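The Red Room Rules

I was hired at Plorkora to write down things everybody already knew, and I have never loved a job more.

My desk was in the back half of the second floor, between the kettle and the window that didn't open, and my title was Practice Editor. What that meant was that the engineers argued about what a robot should do inside a person's house, and when they were done arguing I turned it into a numbered rule. By the June of my first year we had 132 of them. They lived in a green binder (and on the server, obviously, but the binder was the one people threw at each other) and the spine said HOUSE MANNERS in my handwriting.

Every rule had to pass the Red Room before it went in. The Red Room was a simulated parlour: dark red walls, paintings, a little round white table with knick-knacks on it, and a big brooding door. Teresa Frade had built it in one long weekend on a diet of ketchup chips, and she was enormously proud of the door. We had cleaner rooms. We had a kitchen that was as bright as a dentist's office. But the Red Room was where a rule got found out, and when a run was booked in there people wandered over with their coffees like it was playoff season.

The morning I want to tell about, the rule up for testing was mine. I don't mean I'd typed it up. I mean I'd thought of it, on the bus, and had to borrow a pen from a kid in a hockey jacket so I could write it on my hand before Pakside station.

"Read it out," said Bo-ram Choo. She ran the tests. She had her sock feet up on the radiator and the binder open on her knees.

"Draft 133," I said. "One arm works, one arm waits. When a robot is reaching among small household objects, the other arm shall be at rest."

"Shall," said Teresa, delighted. "Listen to her. Shall!"

"At rest where?" said Bo-ram.

"Just - at rest."

"Folded? Hanging? Out to the side like it's hailing a cab?"

I hadn't thought about that on the bus. I wrote WHERE? on the draft and underlined it, and I remember being thrilled, because this was the good part. You bring in a sentence you think is finished and someone in sock feet puts her finger straight through it.

Carolina Antunes came in then with snow-boot posture, though it was a gorgeous warm day, stomping a bit and carrying three rolled-up printouts. Carolina wrote the motion planner and she hated my rule. She'd told me so in the elevator, quite kindly.

"You bought a machine with two arms," she said, "and now you want to pay for one. I've got 379 household tasks on this list and I can tell you which ones get slower. It's the long half."

"Slower is fine," I said.

"Slower is fine until it's your supper."

"It's a manners rule, Carolina. If you came to my nan's place and picked up her china shepherd with one hand and started feeling along the door with the other, she'd want to know what on earth you were up to!"

"Your nan would want the place tidied."

"My nan would want to know which hand to watch."

Bo-ram took her feet down off the radiator. She does that when something has caught. She flipped to the back of the binder, where the blank sheets were, and wrote *which hand to watch* in pencil, and then she turned her chair to the screen.

"Run it without the rule first," she said. "Carolina's way. Then we'll see." 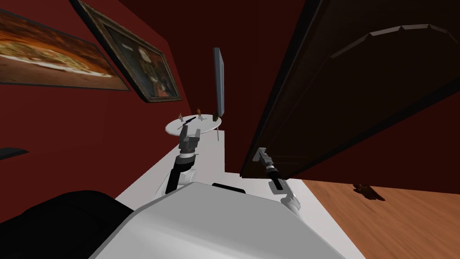
"See, that's lovely," said Carolina. "That's efficient. Left's got the table, right's got the door. Tell me what's wrong with it."

And I couldn't, right away. It was lovely. I've tried to explain this to people outside the company and I never do it justice, but there's a grace in a good two-arm plan, each side getting on with its own errand. I could feel my rule going soft in my hand.

"Pause there," said Edileuza Vasconcelos.

None of us had heard her come in. Edileuza wasn't an engineer. She had spent her working life looking after people in their own homes out in Hillska, and Plorkora paid her to come in and say what was wrong, and she was the most exciting person in the building. She was also about as tall as the water cooler. She stood behind Bo-ram with her purse on her arm.

"Where is the lady?" she said.

"What lady?" said Carolina.

"The lady who lives here. Somebody put out those little figures. Where is she?"

Teresa said that we hadn't put a person in for this one, it was an objects run.

"Fine. Then put her in your head. She comes in by the door. The robot is working at the table, so she thinks, good, it is busy over there, I can walk behind it. People walk behind a busy person. I have done it 3000 times, you say 'behind you, dear' and you go. But this one is busy in two places." She pointed at the screen, right side. "She comes through and there is a hand down by her feet."

The kettle clicked off. I swear I nearly hugged her.

"That's a door rule," said Carolina, but slowly. "That's not an arm rule. We could fix that with a door rule."

"We've got a door rule," said Bo-ram, already flipping. "Number 41. 'A doorway is to be treated as occupied unless known to be empty.'"

"Then why's it got its hand in the doorway?"

"Because it's not *in* the doorway, it's at the bottom corner of the door. Forty-one only talks about the opening."

Well! You have never seen four women so happy about a loophole. Teresa whooped. Carolina unrolled all three printouts on the floor and knelt on the corners, and I got the good markers, and for the rest of the morning we took number 41 to pieces. Did a door count as part of its doorway? Shut or open? Did a cupboard? If you said *within reach of the hinge side*, did a homeowner need to know which was the hinge side? (No rule was allowed in the binder unless it could be told to the person in the house in the same words. That was number one, and it was Edileuza's.)

Around lunchtime we ate standing up, and Carolina came over to me with half an egg sandwich.

"I still think one arm's a waste," she said.

"I know."

"Carrying a tray, though. Making a bed. You can't make a bed with one arm waiting."

"That's one job with two arms, though. I don't mind that." And then I heard myself. "Oh! Oh, that's it. I've been counting the wrong thing."

I ran for the binder. I really did run; I took out a chair. I crossed off the whole of draft 133 and wrote underneath it, in big marker because that's what was in my hand:

133. One errand at a time. A robot may use both arms for one errand. It may not use them for two.

Bo-ram read it. Carolina read it over her shoulder, chewing.

"And the one that's not needed?" Bo-ram said. "You still owe me a where."

"Edileuza," I said, "where do you keep your other hand? When you're fixing someone's collar, say."

She thought about it with her whole face. Then she reached up and straightened Teresa's collar, and we all looked at her left hand. It was in front of her, low, a bit open, close to her own belt. She looked at it too, quite surprised.

"Where they can see it," she said.

So that became the second sentence. *An arm with no part in the errand is kept close to the body and in plain view.* It's still in there. It has been fiddled with since (the legal people took out *plain* and the Azevedo office put it back, bless them), but it's there.

We ran it that afternoon, and then we ran it all night on the machines downstairs, 1142 runs with the furniture shuffled and the door shut and open and every stage between. This time Teresa put the lady in. She gave her a cardigan. I stayed until past nine watching her walk in and out of that gloomy beautiful room, behind the robot, around the table, out again, and each time she came through I leaned forward a little in my chair.

Carolina stayed too. She said she was there for the timing numbers, and she did write them down, and they were worse than the old ones, and she read them out to me with tremendous relish. Then she got quiet and watched a few.

"It looks like it's listening to her," she said.

"It isn't."

"I know it isn't, I wrote it." She rubbed her eyes. "Run that one again."

My name is on the sheet for 133, down in the corner: M. Pacheco, and then the other four lines, because number two in the binder says no rule goes in under one signature. Edileuza signed hers with a fountain pen from her purse and blew on it. Carolina signed in planner shorthand that I've never been able to read. Bo-ram signed in pencil, same as always, in case we found something.

We found something in the second week. It was the fridge. But I had to catch my bus, and by the time I got to Pakside I had four lines up my arm and a new pen of my own.

37 shares | 12 comments

More stories
The Night Shift at the Button Factory
Aunt Philomena Learns to Merge
Six Letters to a Snowplow
What the Elevator Kept
A Borrowed Canoe

Contact the editors | Submissions | Copyright remains with the authors | Back to top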